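Accueil | Numéros | Rubriques | Soumettre un article | Recherche

3. Collecte des démonstrations

3.1 Organisation des séances

Les démonstrations qui servent à l'apprentissage ont été recueillies sur le site de Nilldale, entre le mois de mai et la fin de l'été. Nous avons retenu une tâche simple, la saisie et le transport d'un bloc, parce qu'elle permet de comparer les opérateurs entre eux sans que la difficulté de l'objet domine les résultats. Au total, 223 démonstrations ont été enregistrées par 8 opérateurs, dont aucun n'avait utilisé auparavant l'interface de téléopération Trosport. Chaque opérateur a reçu la même consigne écrite et a disposé de 15 minutes pour se familiariser avec les commandes. Ces essais libres ne font pas partie du corpus.

Une démonstration commence quand le bras quitte la position de repos et se termine quand la pince est de nouveau ouverte et retirée. L'opérateur déclare lui-même la fin au moyen d'une pédale. Nous avions d'abord envisagé une détection automatique de la fin, mais elle coupait trop tôt les mouvements lents – en particulier le retrait, que certains opérateurs exécutent avec beaucoup de prudence.

3.2 Observations visuelles

Le modèle reçoit deux flux : une vue fixe de l'ensemble du poste et une vue prise au poignet du bras. C'est la seconde qui porte l'essentiel de l'information pendant la phase de saisie. La caméra étant solidaire de la pince, les doigts occupent toujours le bas de l'image, et la position relative du bloc peut être lue sans connaître la pose du bras (figure 1). Nous avons choisi un fond gris et uni pour limiter les corrélations accidentelles entre le décor et l'action.

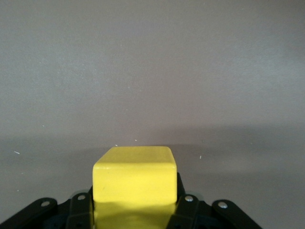
Figure 1. Vue du poignet, bloc jaune entre les doigts de la pince.

Un fond aussi neutre présente cependant un inconvénient, que nous avons sous-estimé au début. La politique apprise sur les premières séries réagissait fortement à la couleur et assez peu à la forme. Nous avons donc introduit, pour une partie des séries, une variation de l'éclairage et de la hauteur du plateau. La comparaison avec les séries initiales est donnée dans la section 5.

3.3 Tri et annotation

Toutes les démonstrations ont été relues à vitesse réduite. Nous distinguons les saisies directes, les saisies avec reprise et les échecs. Les saisies avec reprise, dans lesquelles l'opérateur ouvre la pince et corrige son approche, ont été conservées, à la différence du protocole de Jematitz, qui les écarte. Il nous semble que ces corrections contiennent une information utile, même si elles allongent les trajectoires. Les échecs sont gardés à part et ne servent qu'à l'évaluation du détecteur d'erreur.

Pour l'apprentissage de référence, nous avons tiré au sort 100 démonstrations parmi celles qui étaient jugées valides. Le reste a été employé pour étudier l'effet de la taille du corpus, selon la procédure de Domínguez.

Commentaires des lecteurs

mlr_44 – Est-ce que la fréquence d'enregistrement est la même pour les deux flux ? Je ne la trouve pas dans la section.

Doctorant_robotique – Merci pour le choix de garder les reprises. Chez nous, les supprimer rendait la politique très fragile dès que l'approche était un peu décalée.

k.atelier – La pédale est une bonne idée, nous utilisions un bouton sur la manette et il était souvent pressé par erreur.

Contact de la rédaction | © Tous droits réservés | Haut de page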